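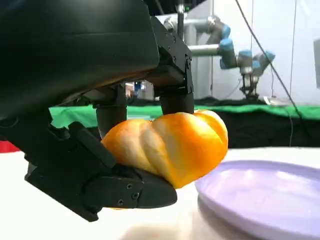
Keegan Leclerc would like to see the hand still gripping properly in August before he believes any of it.

That is a fair position, and Taltalberg is not asking anyone to drop it. The company today released a service routine for the Warker hand, dated July 2, 2021. It calls for a check of the finger joint screws every 20 hours of running and a fresh grip setup every 350. A check takes 6 minutes - on paper, anyway.

Earlier upkeep claims from Taltalberg did not hold up at the Jarman shop, where 2 fingertips were replaced ahead of schedule. Leclerc said the new numbers look better but come from one cell.

The routine can be requested from Ladell, which handles parts and repairs.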